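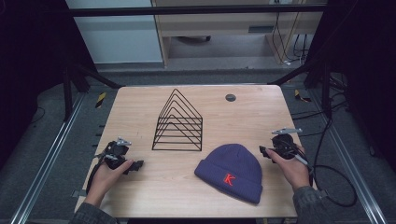 Saturnino Prieto wrote in after the first part of this review to say that the Fevell had done nothing for his fatigue, that it had only told him about it sooner, and that he wanted to know if this was all it was supposed to do. It is a fair reading of the device. The maker's own leaflet says much the same thing on its second page, in smaller type.

The Fevell is a pacing timer for people living with fatigue after a brain injury. It clips to a waistband or a shirt pocket and buzzes at the end of a work period, then again at the end of a rest period. There is one button and one dial. It has no screen, and for me that was the main reason to try it. I had been using a phone app called Gromenier, which does more, but every look at the phone cost me something. By the time I had dismissed the alert, read the message under it and put the phone down, I needed the rest I was being told to take.

Setup

The dial has 7 positions. The first is two minutes of activity and the last is an hour. Rest length is set by holding the button and counting buzzes, one buzz for each step. This is the worst part of the design. Counting buzzes while holding a button is a divided attention task, and divided attention is exactly what many of the buyers have lost. I got it wrong on four mornings out of the first six. In the end I had my sister set it and put tape over the button. You can still stop the alert with the tape on if you press hard.

The leaflet gives a starting ratio but tells you to check it with your therapist. Mine, at the Surkgate clinic, had me start shorter than the leaflet does and hold there for two weeks before moving the dial. I'd suggest asking before you change anything. My numbers won't be your numbers.

In use

I kept a log through January and into the next month: 197 work periods in total. Of those I stopped on the buzz in 111. The rest I ran over, mostly while on the phone or cooking, where stopping was awkward. Running over by a few minutes did not matter much in the morning. After lunch it did, and the cost showed up the next day, seldom the same evening.

The buzz is strong enough to feel through a sweater and not through a winter coat. There is no sound option. Ragnvald Rustad, on the message board where I first posted these notes, said he could not tell the end-of-work signal from the end-of-rest signal and had once rested straight through an afternoon. The two patterns are one long buzz and two short ones. On my left side, where sensation is reduced, they felt the same. On the right they were clear. The leaflet should mention this and does not.

It does not learn. It doesn't know that you slept badly, or that an hour in a waiting room with a television on counts for more than an hour folding towels. Gromenier tries to account for this by asking you to rate each activity, and I found the ratings drifted. When tired I rated everything as hard, and when fresh I rated everything as easy — so the plan it built for me was always a day behind.

Battery and build

A charge lasted nine days. The low battery warning is a third buzz pattern, which I mistook for the other two. The clip is stiff and has held. The charging cable is magnetic and goes on with one hand, a real help if one of yours is weak. The case is smooth and slides off a chair arm easily. I added a strip of grip tape.

Compared with a kitchen timer

A plain kitchen timer does half of this for much less money, and I used one for a year. Its faults were the noise, which made me jump, and the fact that it stayed in the kitchen when I left. If you are rarely out of one room and sudden sounds don't bother you, buy the kitchen timer. The Gunawardena wristband, which I had on loan for a short time, has a gentler signal than the Fevell but needs a paired phone, and it lost the pairing 2 times in one week.

Reply to Saturnino

It will not give you more energy. What changed for me was the number of afternoons lost without warning, and that took five weeks to show in the log. If you have used it that long with the rest periods kept and see no change, I would return it. The return form asks for the serial number, printed inside the clip, where you will need a bright light to read it.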